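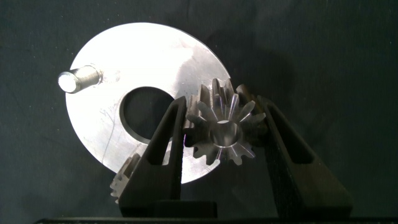
Home Products Manuals Spare Parts Contact

Handimero Honey Extractor: Set-up and First Use
October 10, 2019 | By the Moltora manuals desk

Section 3. Assembling and levelling the extractor

Read this section through before you unpack the drum. The Handimero is supplied with the legs, crank handle and lid packed inside the basket. Lift these out first. The drum is awkward to carry with loose parts in it and the inside wall scratches easily.

Choose a room that can be closed to bees. A laundry or garage is suitable if the door seals well. You will need a firm floor, hot water nearby and enough clearance to walk behind the drum.

3.1 Fitting the legs

1. Turn the drum upside down on a folded blanket.
2. Line up each leg with the bracket on the lower band. The foot faces outward.
3. Insert both bolts by hand, washer first, and leave them finger tight.
4. Once all legs are on, tighten the bolts evenly with the spanner supplied.
5. Turn the drum upright with a second person holding the rim.

CAUTION: Do not lift the drum by the crossbar. The crossbar carries the top bearing and will bend.

3.2 Levelling

1. Put the extractor where it will be used. Remember to allow for the height of a bucket under the honey gate.
2. Lay a spirit level on the rim, first in line with the crossbar and then across it.
3. Screw the feet in or out until the rim is within 2 mm side to side. 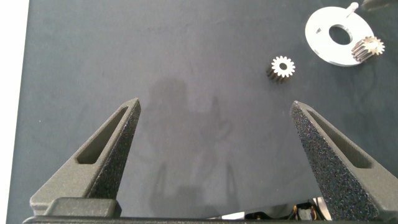 4. Lock each foot with its nut and check the level again.
5. If the floor is timber, screw the legs to a sheet of thick plywood. A full load will walk across a springy floor.

3.3 Washing before first use

The drum leaves the factory with a light film of oil from forming. Wash it with hot water and a mild, unscented detergent, rinse twice, and dry it with a clean towel. Take care around the honey gate, where water sits behind the seal. Leave the gate open overnight.

Do not use bleach, steel wool or scouring powder. Do not hose the crank housing.

3.4 Loading the basket

1. Uncap both faces of each frame over a tray.
2. Place frames in the basket with the top bars toward the drum wall.
3. Put frames of similar weight opposite each other. If you have an odd number, fill the gap with an empty wet frame from the last load.
4. Close the lid before turning the handle.
5. Turn slowly at first and build up speed over a few minutes. Never take the basket past 315 rpm.

New comb is soft and will blow out if it is spun hard. Cold honey has the same effect, as it needs more force to leave the cells. Keep supers in a warm room until you are ready, but not above 30 degrees.

NOTE: If the drum shakes, stop turning, wait for the basket to come to rest and swap frames about. Do not try to hold the drum still by leaning on it.

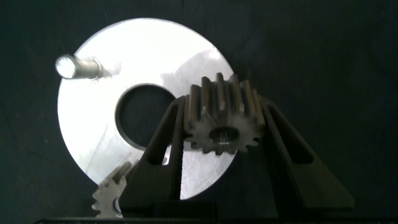 Moltora Customer Support, Mukdale

3.5 Yearly service of the crank housing

Service the housing before the season opens, or in March if you put the extractor away for winter. Order gasket 959 beforehand, as the old one seldom comes off whole. Owners who would prefer to have the work done can drop the housing at our Buchanan counter.

1. Remove the handle and lid.
2. Undo the housing screws and lift the cover straight up.
3. Take out the gears, noting which way each one faces.

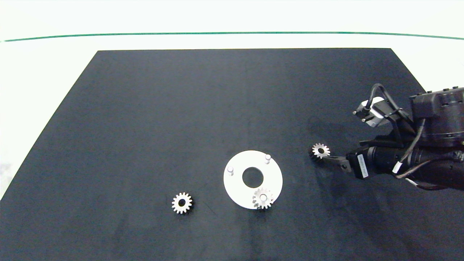 The housing should be stripped indoors, on a bench with good light, and every part wiped before it is inspected. Old grease hides wear. Lay the parts out on a dark mat over a white tabletop, with gears spaced apart and flat like the small one shown lying on its own, so that the teeth and the centre bore can be checked one gear at a time. Replace any gear with a chipped or hooked tooth.

4. Apply a thin coat of food-grade grease to the teeth. Too much will work its way down the shaft and into the drum.
5. Refit the gears, fit the new gasket and tighten the screws in a cross pattern.
6. Turn the handle through several revolutions with the basket empty. It should run freely with no tight spot.

If the handle still binds, loosen the crossbar bolts, re-centre the shaft and tighten again. Continue to Section 4 for straining and settling.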